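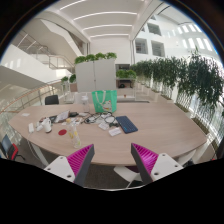
The sorting table in the atrium, green cat tote at the back.

I'd been told to look out for the big table with the corners lopped off, and I still managed to walk past it twice. The atrium at Pestlow is enormous, all white and full of light, and everybody in it seems to be on their way to somewhere else. Shuk-fan Tse spotted me before I spotted her. "You had that lost look," she said. "Come and untangle something."

So I did. Shuk-fan runs the clear-out, a twice-yearly turning out of desks and drawers across the four floors of offices, and she likes to have people's hands busy while she talks to them. I got the black cables. I was still on them half an hour later.

"Cables are the worst," she said. "Everyone keeps them. You leave a job, you move desks, you throw away your nice notebook and you keep a lead for a phone you had ten years ago." Last June they ended up with 282 of them. She wrote the number on a card and stuck it up by the lifts, hoping to shame people a bit. "It made no difference at all. I think they were proud!"

I asked about the green tote bag with the cat on it, mostly because I wanted one. It belongs to the clear-out now, she told me, after sitting in lost property for a whole winter. Small things that are going to a new home get carried off in it. "Teguh wanted to use a proper crate. I said, people will come over and talk to you if you've got a cat." She's right, too – two people stopped to say hello to it while I was there.

Teguh Yusof works on the second floor and turned up around 4 with tea. He's the keyboard man. Any that come in, he takes home, pulls the keys off and washes them in the sink. "My wife found the space bar in the cutlery drawer," he said. "I'd been looking for that." I asked whether he thought the navy-blue one on the table was worth the bother. He said he'd have a go at anything, and that he rather liked the colour.

What about the mugs? Shuk-fan pulled a face. Mugs go back to the kitchens if they're whole, and there were 126 of them last time, far more than there are people to drink out of them. Bottles she has a firmer view on. "Rinse it or take it home. I am not opening a stranger's bottle."

By then I'd freed one cable and made the rest worse. Shuk-fan took the lot off me, quite kindly, and gave me the scraps of paper to do instead.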